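How to Write a For-Sale Listing for Your Own Cabin

Selling by owner · Part two

By now you've painted the porch rail, moved the canoe out of the living room and decided on a price that your brother-in-law thinks is insane. Time to write the thing. I have sold two places without an agent, one of them well, and I've read more cabin listings than is healthy for a person with a job. Most were written in one sitting, at night, by someone who was tired of the cabin.

What you need before you start: the deed, your last tax bill, the septic paperwork, twelve months of utility bills, a tape measure and one friend who has never been to the property.

Step 1. Collect the boring facts

Make a plain sheet with everything a buyer will ask. Lot size, year built, square footage, bedrooms, baths, heat source, water source, septic or sewer, roof age, road access in winter, annual taxes, any association dues. Leave a blank next to whatever you don't know and go find out. "Newer roof" is what people write when they don't want to look up the roof.

My sheet for the place outside Wellgate had 13 blanks on it the first time through. I had owned it for six years. I'd been under the impression that I knew it pretty well.

Measure every room yourself, wall to wall, at floor level. Lofts get measured only where you can stand up, and you should say in the listing that this is how you did it. Closets go in with the room they open into. Porches, decks and the shed you call a studio stay out of the total and get a line of their own. 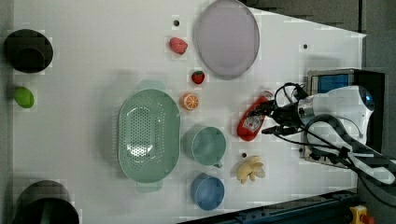

One reader writes: Can't I just copy the square footage off the county site and save myself an afternoon on my knees? Ours has been the same number since we bought it, and I don't see who's going to check.

The appraiser is going to check. So will the buyer's uncle, who owns a laser. County numbers are fine until somebody closed in a porch in the eighties and didn't mention it to the county, and in cabin country somebody always closed in a porch. If your number and theirs disagree, print both and say which is which. You may also want to call the county about that porch before a buyer does.

Step 2. Write the first sentence last

The opening line has one job, and that's to say what is for sale. Type of house, bedrooms, baths, land, nearest place a stranger might have heard of. "Two-bedroom log cabin on four acres, ten minutes from Verton." Done. You may now relax.

Words to cross out if they've crept in: nestled, boasts, oasis, must-see, rare opportunity, and "cozy" for any room that won't hold a bed. "Rustic" is allowed if you then explain what's rustic about it. If the answer is the plumbing, say the plumbing.

Go easy on the capital letters. A listing that shouts LAKE ACCESS and turns out to mean a boat ramp across the highway will bring you plenty of visitors, all of them annoyed.

Step 3. Walk the buyer through the door

After the opening, write in the order a person would see the house. Porch, main room, kitchen, bedrooms, upstairs, out the back. Two or three sentences per area is plenty. Mention which direction the main windows face. Mention the stairs, especially if they're really a ladder.

In the kitchen, list what stays. The stove and refrigerator are the ones people fight over at closing, so name them. If the dishes and the pans convey too, put that in, though please don't itemize the forks. For the Wellgate place I wrote "kitchen sold as equipped" and kept a separate inventory in a folder, and both sides were happy, or at least quiet.

Keep the whole description under 235 words on the big sites. Flulora folds everything past its first few lines behind a little arrow, and people do not click the arrow. Put the well, the road and the heat above it. 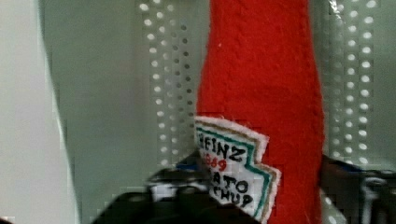 By Corinne Haddow

Step 4. Confess early

Every cabin has something. Mine had a driveway that the delivery companies considered a rumor. Yours may have a shared well, a flood map, a neighbor with roosters or a basement that's damp in April. Write it down in one plain sentence near the end of the description:

"Driveway is steep gravel; four-wheel drive needed from December into March."

You will lose a few showings this way. You'd have lost them anyway, only later and with a tow truck. Disclosure forms are a separate matter and vary by state, so get the right one from a real estate attorney and fill it out without trying to be charming.

Same goes for money. State the taxes and the dues. If there's a road fee — ours was $600 a year, paid to an association that owned one (1) grader — state that too, and say what it covers.

Potential deserves a word of its own. An unfinished basement is an unfinished basement. "Could be a third bedroom" is fair only if there's a window a grown person can climb out of, and if the septic permit covers a third bedroom. Check the permit. I didn't, on the first sale, and the price came down by more than the basement was ever worth.

Step 5. Give directions that work

Phones lose their minds on mountain roads. Add a line with directions from a landmark that will still be there next year. I used the Thongsuk restaurant on the county road, left at the sign, then 6 miles to the mailbox. Have your friend drive it from your text alone and without calling you. Mine ended up at a gravel pit, which led to a second draft.
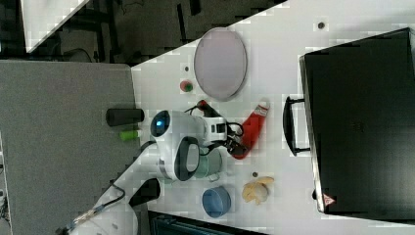
A tabletop with household objects.

Step 6. Read it out loud, then fix it

Read the whole thing at normal speed to the friend, ideally one who's been forgiven for the gravel pit. Stop wherever they frown. Ask them to tell you back how many bedrooms there are, how the place is heated and whether they could get there in January. Anything they can't answer needs moving up or rewriting.

Check these before you post:

Bedroom count matches the septic permit
Price is the same in the text and in the price box
Taxes are from the latest bill
Nothing is promised to "stay" that you plan to load in the truck
Phone number is yours (I've seen it go wrong)

Post it in the morning and answer the first few inquiries yourself, in full sentences. Keep a list of the questions. If three people ask whether the fireplace works, the listing should say whether the fireplace works, and you can add that without taking it down.

Part three covers showings, including what to do about the dog.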